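Parri Makerspace, Hondon
Spring walk-through: fire, electrical and housekeeping
Thu 13 May
Next full check: January

Overall: pass, with three things to fix. What a difference from last time! The whole building felt easier to walk around.

EXITS AND WALKWAYS

Front door opens fully from inside - YES
Back door opens fully from inside - YES
Comment: The new push bar is wonderful. One light shove and you're out.

Main aisle at least 30 inches clear - YES
Side aisle by the kiln room - NO
Comment: Folding chairs again. Please move them to the Tramanham Street store.

Exit signs lit - YES

FIRE

Extinguishers in place, pin and seal intact - YES
Comment: All 5 on their hooks with the gauges in the green. The one in the kitchen hangs a bit high for shorter members, so I'd love to see it come down a notch.

Smoke alarms tested - YES
Comment: Very loud. Very good.

Oily rag can has a lid and gets emptied - YES

Posted occupancy limit is 80 - YES
Comment: Sign is faded but readable. Reprint when convenient.

ELECTRICAL

Panel accessible, breakers labeled - YES
Comment: Whoever redid the labels in block capitals, thank you! I found the kiln breaker in seconds.

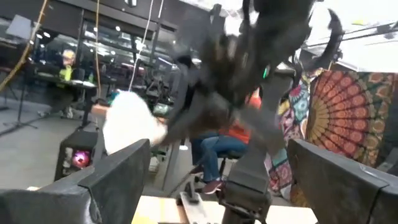 Extension cords are the one area where we keep slipping. They're fine for an afternoon, but two have clearly become permanent, one behind the sewing tables and one feeding the drinks fridge. Rernex quoted us $1,757 for new wall outlets on that side, and I think it's money well spent.

Cords free of cuts and tape repairs - NO
Comment: Orange cord in the woodshop has tape near the plug. I've tagged it, please don't put it back in use.

GFCI outlets trip and reset - YES

FIRST AID AND HOUSEKEEPING

Kit stocked - YES
Comment: Burn gel is new, and there are finally enough small bandages.

Eye wash bottle in date - YES

Floors dry and swept - YES
Comment: Beautiful job in the woodshop - even under the band saw.

TO FIX
Chairs out of the side aisle
Taped cord replaced
Permanent outlets for the sewing tables and fridge

Signed copy is in the binder by the front desk.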